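Setting up the Pindura hand-held gripper kit, start to finish

I've had the Pindura kit on the go since July and I still get messages asking how to set the thing up, so I'm finally writing it down in one place. It's a good bit of kit, I like it a lot, but the leaflet in the box is two folded sheets and most of that is safety warnings in very small type.

Quick bit about what you're buying. You get the gripper body, a charger, a sheet of printed markers, a spare set of pads and a login for the Voson upload service. You hold the gripper and do an ordinary job with it, over and over, and the recordings go off to teach an arm to do the same job later. No arm in the box! People do ask.

Step 1. Charge it and update it. Plug it in overnight before you do anything else. The first update took ages on mine (my broadband in Stinthorpe is nothing to boast about) and it really doesn't like being interrupted. If it gets stuck, hold the power button for 11 seconds and start again.

Step 2. Look at the pads. Give them a wipe with a barely damp cloth, then press along the edges with your thumb. If a corner lifts, swap the pad now, while you've got the spares to hand – I put it off once and lost a whole morning's recordings to a pad that kept creeping.

Step 3. Check the marker. The square black-and-white one needs to sit flat on its tab with no bubbles and no shiny tape over it. Run the marker check in the menu and wait for the green tick. If you get amber, turn round so the window's behind you and try again, that sorts it nine times out of ten.

Step 4. Pick your spot and have a walk about in it. You don't need a special room, any normal workroom with tables and chairs and people getting on with things will do. Do one slow practice run with the gripper before you press record, just to find out where your elbow is going to hit something.
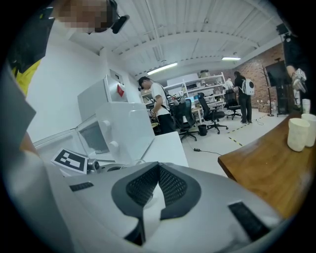
Yabsira Gebremichael wrote in to say that the slow practice run is fine for beginners but she'd skip it after the first week, and that the thing she'd add is a rest every 20 minutes, as her wrist was sore for days after her first long session.

Fair point about the wrist, and I've started taking breaks too. I'm keeping the practice run though.

Step 5. Record. One press to start, one to stop. Keep each go short, and begin and end with the gripper open. If you fluff it, carry on to the end and mark it as a bad one in the list afterwards.

Step 6. Upload. Voson sorts everything by date, so name your sessions or you'll never find them again. I'm at 3797 recordings now and the early ones are a right mess.

Would I buy it again? Yes, though I'd get the longer Medrano strap with it, the one supplied digs in.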